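Coffee Corner, Reorganized (Finally!)

I promised a few of you I'd post the coffee corner once it stopped being embarrassing, and it has, mostly. The whole thing started in June when I couldn't find a clean filter at six in the morning and ended up drinking tea (tea!) like some kind of houseguest. So I pulled everything off the shelf, put it all on the table and began again.

The shelf itself
I bought it from Sauerland, the little secondhand place by the bridge, and it's 117 centimeters wide, so it fits between the window and the fridge with a finger to spare on each side. It came with one bracket missing. Itsuki Kikuchi had a spare in a jar and wouldn't take money for it, so he gets free coffee until further notice.

The table
My favorite thing in the room, and the reason I'm so fussy about coasters. It's pale wood with a lovely sweeping grain, and by mid-morning the sun gets to it and parts of it go nearly white. I oil it twice a year and then hover over it for two days telling people not to put anything down.

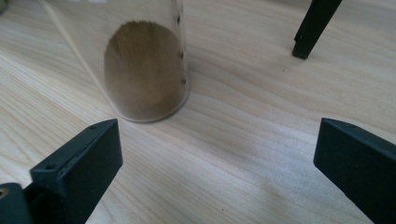 The grinder is next on my list, I'm afraid. It's an old Lasier I've had since my first apartment, it sounds like a gravel truck, and I love it too much to replace it. I did take it apart and brush it out, which I'd recommend doing more often than I do. The amount of old coffee in there was shameful.

The mugs
Down to eight! The rest went in a box for my sister, apart from the chipped blue one from Ovik, which I'm keeping for pencils. I still reach for it every morning and have to put it back.

Filters, scoops, odds and ends
They all live in one drawer now, with a strip of felt glued along the front so it doesn't slam. The felt was left over from Christmas and is very, very red.

Still to do: a hook for the towel, and a better lamp. I've been looking at a Fivier one but the cord is short and I'd need to move the outlet, so that may wait until fall. If anyone has a lamp going spare, write to me!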